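Progress report: comparing hands and controllers for household storage tasks
Apr 6, 2026
Prepared by Berkay Dönmez for the Bayram fund

We have had a very good stretch since the last report, and I am glad to have real results to share. The short version is that both hands are now running on the robot, both controllers have been through the full set of drawer tasks, and we have a clear favourite for one of the two choices. The other is still open.

What we set out to do
The grant covers a comparison of two five-fingered hands, the Stiltano and the Judeck, each driven by two controllers: our own older one and the newer Grirusik. The task is plain household storage. The robot walks up to a drawer unit, finds the right drawer, opens it, puts something in or takes something out, and closes it again. We promised 2000 trials by the end of August.

Where we are
We have logged 1298 trials so far. Of these, 876 used the Grirusik controller, which is more than we planned, but once we saw how smoothly it handled light contact we kept finding new things to try with it! The older controller pushes until it feels a firm stop, and with light plastic drawers that often means the whole unit shifts before the fingers have settled. Grirusik eases off much sooner. We are confident enough to recommend it for the rest of the project.

The hands are a closer race. The Stiltano is quicker and its thumb reaches further round, so it does well on handles and on round objects. The Judeck is slower but its fingertips are softer, and it is much better at hooking the thin lip of a drawer. I had expected the Stiltano to win easily and was pleased to be wrong — it has made the whole comparison more interesting.

Low drawers
The hardest part by far has been the bottom row. To reach it the robot has to bring an arm down and forward while keeping its balance, and the head camera then looks at the drawer fronts from a very steep angle. Shadows make it worse. 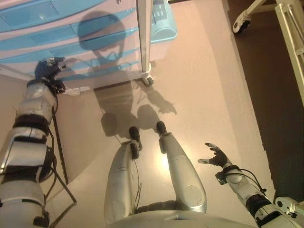 We tried three fixes. Moving the lamps helped a little. Retraining the drawer finder on 400 extra views from the head camera helped a lot, and it now picks the correct row far more often when the robot is close in. Letting the free arm swing out to the side for balance was the last change and the cheapest, only a few lines in the controller settings.

Problems
One Stiltano finger cable wore through and we lost several days waiting for the part. We now keep a spare set. Cable routing along the forearm still needs a proper tidy-up, and I would like to do that before the next long run.

Next steps
We will finish the remaining trials, with most of them on the lower rows, and bring the number of runs per hand back into balance. The budget is on track apart from the spare cables, which we covered from the repairs line. I would also like to move 400 pounds from travel to a second wrist camera, and would be grateful for your approval of that change before we place the order.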